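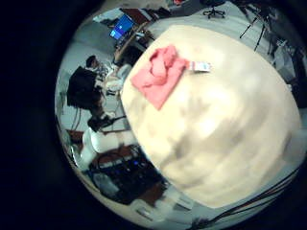
A pink cloth and a small printed card on a cream-colored surface.

Ilse Stüber has spent ten years repairing outdoor clothing, and she reads hangtags the way other people read junk mail. "Waterproof, it says. Waterproof for how long? Under what?"

I had brought her a Zandar kids' rain shell, bought in July for my son. The tag promises a coating that "stays strong wash after wash." She turned a cuff inside out and rubbed the seam with her thumb.

"The tape is narrow here," she said. "It may hold. I wouldn't pay extra for the promise."

She is no kinder to Storkix, whose jackets have sleeves that let down as the child grows. I told her I liked the idea. She asked if I had ever seen one let down.

I hadn't.

"I've had 2 parents ask me to do it in all this time. The old fold line shows, and by then the kid wants a different color."

What about lab ratings? Cormier prints a figure of 1000 on its lightest pants, with no unit next to it. Stüber shrugged. "A thousand what? I wrote and asked them. They sent me a coupon."

She charges $35 to replace a jacket zipper, and admits that on a cheap coat the price is hard to defend. Her own rain jacket is a secondhand Flesetti with one pocket sewn shut. Would she recommend it?

"No," she said. "The hood is terrible."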